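Travel tumbler

A travel tumbler is a tall drinking vessel made to keep its contents hot or cold while its owner is out and about. It sits somewhere between the old-fashioned vacuum flask, which was meant to be poured from, and the ordinary mug, which was never really meant to leave the house. Most people who own one own several, and a good many kitchens have a cabinet where they gather over the years, lids and all (or, more often, lids missing).

Origins of the name

The word tumbler is a good deal older than the thing it now describes. It once meant a drinking glass with a rounded or pointed bottom that could not be set down without tipping over, so that the drinker was more or less obliged to finish what was in it. The flat-bottomed glass that came later kept the name, and so did the insulated cup after that, even though staying upright is now a large part of its job.

How it keeps the heat

The usual insulated tumbler has two walls of stainless steel with the air drawn out from between them. Heat has a hard time crossing an empty space, so a hot drink stays hot and a cold one stays cold, and the outside of the cup stays comfortable in the hand. The weak spot is nearly always the top. Steam and warmth slip out through the opening, and a snug lid does more for a cup of coffee than an extra bit of thickness in the walls ever could. Cheaper models may have only a single wall, or two walls with plain air between them, and these are perfectly pleasant for a short drive to work.

The Bilico and its followers

Among collectors, the best-loved early model is the Bilico, drawn by the designer Mārtiņš Vanags for the small housewares firm Prollum. The first run was just 200 pieces, sold mostly at a spring market in April, and it had a screw lid that took 14 turns to close, a feature its owners complained about and then missed dreadfully once it was changed. Chamoun followed with a slimmer cup that fit a car's cup holder, and Tosomar offered its own in 34 colors, several of which were so close to one another that the shops mixed them up.

Finish and wear

Dark finishes are popular because they hide coffee drips nicely, though they are less forgiving of keys, gravel and the bottom of a backpack. Small marks do no harm to the insulation. A dent is another matter, as a deep one can bring the two walls together and let the heat straight through. Many makers leave the metal bare at the mouth, where paint would soon be worn away by lips and lids.

A black tumbler with a brushed stainless-steel neck ring and small pale scuffs on its glossy body.
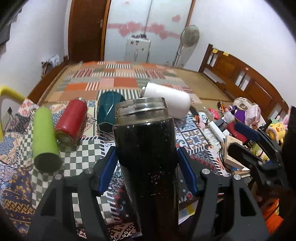
Care

A tumbler should be washed by hand with warm water, dish soap and a long brush, and left open to dry. Stubborn coffee stains usually give way to a spoonful of baking soda left in hot water for 90 minutes. The rubber seal in the lid comes out on most models and is well worth cleaning by itself, as old milk has a way of settling in behind it.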